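Opinion | Home, Clothing & Mending
Print this article | E-mail this article
Last updated: August 14, 2026

In Favor of Gray Cloth

By Amparo Escobar

When I moved to Porkton I owned two coats and both of them were red. In my family a dark gray coat was for funerals and for inspectors. My mother said that a person who chooses gray has given up on choosing. I believed this until I was past forty, and now I want to argue against her, with respect.

I buy my fabric at Guzmán, the shop behind the bus station. They keep the bright rolls in the window and the grays at the back, on the lowest shelf, where you must bend your knees to read the price. Last winter I paid 26 dollars a yard for a charcoal that I had passed many times. The woman at the counter asked me if it was for a man. It was for me.

A bright color does a lot of work before you have sewn anything. People see the red and they forgive the sleeve. With charcoal you have only the weight of the cloth and the way it falls, so a bad cut has no place to hide. I took my sleeve apart three times. The first was too narrow at the elbow, the second was too narrow again because I am stubborn, and the third had a good shape but I had sewn it in backward. In red I would have worn the first one and received compliments.

My second point is about folds, and here I disagree with nearly everybody I sew with. In our group in Nondden the rule is to press everything flat. Pressing is necessary for a seam, of course. But a thick sleeve that has been pressed along its whole length looks like a box, and I do not understand why we want to wear boxes. A wide, rounded crease in dark cloth catches the light on one side and goes nearly black on the other – this is all the decoration it needs. I would leave it alone.
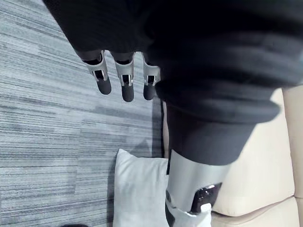 Dark charcoal cloth in broad, soft folds.

I also defend the long cuff. The pattern I used, from Drirnar, tells you to finish the sleeve 18 millimeters above the wrist bone, so that a watch can be seen. I do not wear a watch. I added length and let the cloth come down as it wants, and my hands are warmer at the bus stop.

Some readers will answer that gray is sad in a town where the sky is already gray from September. I have heard this from my sister, by telephone, more than once. I can only say that the red coats now look to me like somebody talking too loudly in a small room – I still have them, and on some mornings I still take one from the hook. The charcoal one needs a new lining before it gets cold. I am thinking of yellow.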